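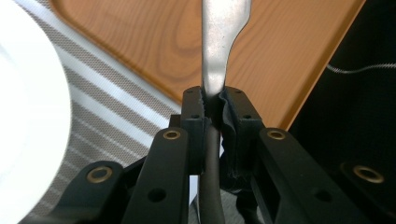
Third day on the grasp detector and I finally get why it keeps lying to me. The jaw width comes back fine, the force proxy comes back fine, and the label still says "no contact" on half the utensil clips. It's the thin stuff. Pinch a piece of flat steel by its neck, straight up between the fingers like that, and the width reads so near to closed that my threshold calls it closed. Closed + nothing = empty. Wrong!! Also the metal is gray and the fingers are black and the background is orange wood grain, and the segmenter loves wood grain. It grabbed the dark streaks in the tray as an object boundary for 20 frames straight. The crumpled black stuff on the right finger doesn't help, the two pads have different outlines and my template was one pad mirrored. Dumb. My fault, wrote it in April and never looked again.

Fix for now: stop using one threshold. Per-session closed width, measured from the first full close of each session, then anything over that by a hair counts as maybe. Maybe goes to the second check, which looks at whether the patch between the fingertips moves with the fingers or with the background. If it moves with the fingers you're holding it. Simple, should of done it first.

Ran it on the small set before lunch. 50 clips, 5 still wrong. All 5 are slow ones where hardly anything moves, so no motion to compare. Need to think about that. Maybe carry the last state forward until there's proof of something else? Man-lok says that is how you get a gripper that thinks it's holding a plate all afternoon. He's right but I don't have anything better.

Later. Coffee, then the head view. The two streams were off from each other again, Drastard had the wrist clock as master and Hukik quietly assumes the head clock. Every tool in this building has an opinion on time. Wrote a shim, ten lines, ugly, commited it anyway with a note that says ugly.
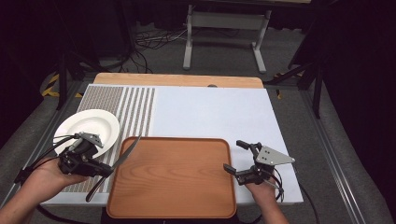 Farzana Rana
Perception software, Brudau group

Plates next. Left hand has the plate by the near rim, right one is open and empty, and the old code gave both of them the same label because it ran one state machine for the pair. Who does that (me). Split it. Left and right now each have their own history and their own closed width and they only talk to each other when the planner asks for a handover.

Other problem with plates: white on white. The far side of the rim is ok where there's mat behind it, dots and stripes, plenty to latch on to. If the plate goes over the bare tabletop the edge basically melts. Tried bumping contrast, got a lovely crisp outline of a shadow. Tried fitting an ellipse instead, much better, except it also wants to fit one to the tray's rounded corners. Added a minimum arc length. Tray corners gone. Keep.

Also the long finger reaching over the corner of the tray splits the tray mask into two pieces and then the planner thinks there are two trays. Merged pieces if they share a plane and the gap is finger shaped. "Finger shaped" is doing a lot of work in that sentence, it's a width range and a prayer.

Full run started on Buchanan at the end of the day, 1,346 clips. Left it going. Man-lok wants the numbers before he touches the planner, and he wants them split by object, not one big average. Fine. Need to write the split tonight or early.

To do: slow clips. rename the shim. Ask about the second GPU again. Delete the mirrored template so I can't be tempted.

Eyes hurt. Home.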